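Sorting out the small stuff

The jewelry swap in March brought in more than we expected, and Baoshan Yin has offered to get it in order before the next one. Pieces will go into clear gray drawer organizers like the one shown, with two drawers and silver knobs - rings and brooches on top, everything else below. We have room for roughly 50 pieces. If you left something at the Horrocks table and want it back, please ask by 5 in the afternoon on swap day.
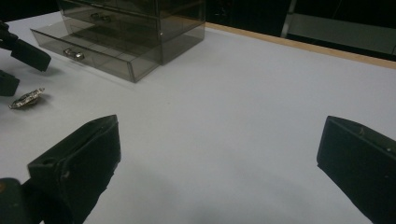 Next swap: Fluvevham hall

Doors open at 10 and we start packing up at 5.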